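報道関係各位

6月12日(金)
Plisside

Plisside、子ども服の定期お届け便「Tetar」を開始
サイズアウトした服はきょうだいへ、残りは返送袋でそのまま返せます

子ども服の宅配サービスを運営するPlisside(プリサイド)は、本日より新サービス「Tetar(テタル)」の受付を始めました。対象サイズは80から150まで。身長と好みを登録すると、スタイリストが選んだ服が箱で届きます。試着して、気に入ったものだけ購入。残りは同梱の返送袋に入れてポストか集荷で。返送料は当社負担。

初回の受付枠は545世帯です。先着順、なくなり次第いったん締め切り。次の枠は12月の予定ですが、早まる場合はサイトでお知らせします。

■サービスの中身

お届けは季節ごと、または随時。解約・休止はマイページから、電話不要。1箱の中身はトップス、ボトムス、羽織りもの、靴下など。ワンピースの有無は登録時に選べます。「スカートははかない」「タグがちくちくするのは無理」「恐竜ならなんでも」といった書き込み、大歓迎です。スタイリストは全部読みます。長くても読みます。

スタイリング料は1箱545円(税込)。1点でも購入があれば、その分を代金から引きます。全部返す場合はスタイリング料のみ。

きょうだい割もあります。2人目からはスタイリング料なし。箱は一緒でも別々でも可。お子さまごとに名前シールで袋を分けてあるので、届いた日に玄関で取り合いになりにくい、と試験利用のご家庭から好評でした。

■「おさがりメモ」について

今回いちばん力を入れたのがこの機能です。上のお子さまに買った服の記録が残り、下のお子さまがそのサイズになる頃にメールが届きます。「去年のネイビーのパーカー、そろそろ着られます」という具合。押し入れの奥にしまって忘れる、気づいたら下の子にも小さい、というのが一番もったいないので。

手持ちの服も登録できます。写真は不要、種類とサイズと色だけ。登録してある服とかぶるものは箱に入れません。ボーダーのTシャツばかり増えるというご意見が試験期間中にかなり多く、途中から急いで足した機能です。そのため画面がまだ少し見づらいところがありまして、順次直していきます。
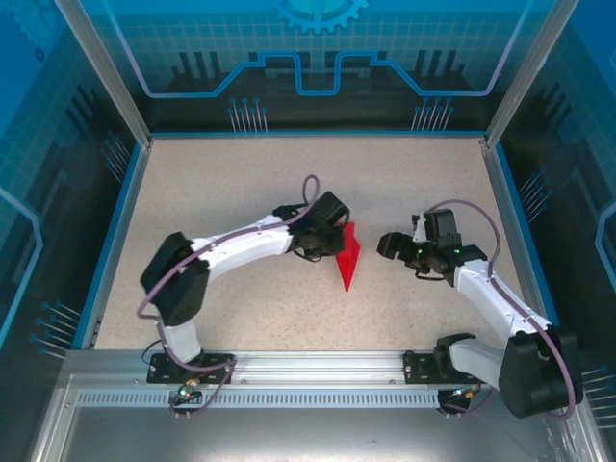
おさがりメモの記録は、服を買わなかった季節があっても消えません。休止中も閲覧可。退会時には一覧をメールでお送りします。

■試験利用の結果から

一般受付に先立ち、170世帯のご家庭に先行してお使いいただきました。寄せられた声の一部です。

「保育園用に丈夫なズボンだけほしいと書いたら、本当にズボンばかり入っていた。助かった」(4歳と1歳の保護者)

「娘が箱を開けたがるので、届く日を教えていない。教えると朝から玄関にいる」(6歳の保護者)

「息子は届いた服のうち黄色いのだけ着る。次は黄色を多めでお願いします」(3歳の保護者)

「返送袋が小さい。冬物を返すときに困った」(8歳と5歳の保護者)

最後のご意見を受け、返送袋はひと回り大きいものに変更済みです。冬物の時期はさらにマチ付きになります。

サイズについては「普段より少し大きめが届いた」という声と「ぴったりすぎた」という声が両方ありました。登録画面に「大きめが好き/ぴったりが好き」の欄を追加しています。迷ったら大きめをおすすめします。子どもはすぐ伸びますので。

■取り扱いブランド

開始時点で18ブランド。普段着が中心の「Hagedorn(ハーゲドルン)」、よそいきの「Brultow(ブルトウ)」をはじめ、国内外のブランドをそろえました。Hagedornは膝の当て布が二重になったパンツが定番で、試験期間中も追加の希望が多かった商品です。Brultowは発表会、七五三の後の食事会、親せきの結婚式などに。きちんと見えて洗濯機で洗えるものを選んでいます。

価格帯はブランドごとに異なります。登録時に1点あたりの上限額を設定でき、上限を超える服は箱に入りません。おさがり前提の方は上着だけ上限を上げる、といった設定もできまます。

■代表コメント

Plisside代表 Wiebke Brinkmann(ヴィープケ・ブリンクマン)

「子どもが2人いて、下の子はほとんど上の子のお古で育ちました。それで十分だと思っていますし、今もそうしています。ただ、下の子にも自分の名前で届く箱があったらうれしいだろうなと。新しい靴下1足でもいいんです。Tetarは服をたくさん買っていただくためのサービスとしては作っていません。必要な分だけ届いて、あとはきょうだいで長く着る。そういう使い方をしてもらえたらと思います。返品が多くても、遠慮なくどうぞ。」

■お申し込み方法

Plissideのサイト内「Tetar」のページから。会員登録、お子さまの身長・好みの入力、お届け希望日の選択、以上です。入力は途中保存できます。寝かしつけの後に続きからでも大丈夫。

既存のPlisside会員の方は今のIDでログインしてください。大人服のお届け便と同じ日にまとめて受け取ることもできます。まとめた場合も箱は別。返送袋も別です。混ぜて返さないようお願いします、確認に時間がかかります。

■よくいただくお問い合わせ

ベビーサイズは? 今のところ80からです。70以下は準備中、時期未定。

祖父母から贈れますか? 贈れます。お届け先と請求先を分けて登録してください。金額の書かれた紙は請求先にのみお送りします。

試着で汚してしまったら? 食べこぼしなど洗って落ちないものはお買い上げになります。試着は食後、手を洗ってからがおすすめ。

タグを切ってしまったら? 返品できません。お子さまが切った場合も同じです、すみません。

制服や指定体操服は? 取り扱いなし。白の無地ポロシャツと紺の靴下はあります。備考欄に書いてください。

沖縄・離島は? お届けします。日数は多めにみてください。

■会社概要

社名:Plisside
代表:Wiebke Brinkmann
事業内容:衣料品の選定・宅配サービスの運営

■本件に関するお問い合わせ

Plisside 広報担当
サイト内の報道関係者用フォームよりご連絡ください。商品写真、箱と返送袋の写真データはフォームからご請求いただけます。サンプル箱の貸し出しも可、サイズをご指定ください。取材のご希望は候補日を複数いただけると早いです。

※本リリースの内容は発表時点のものです。料金、取り扱いブランドは予告なく変更する場合がありす。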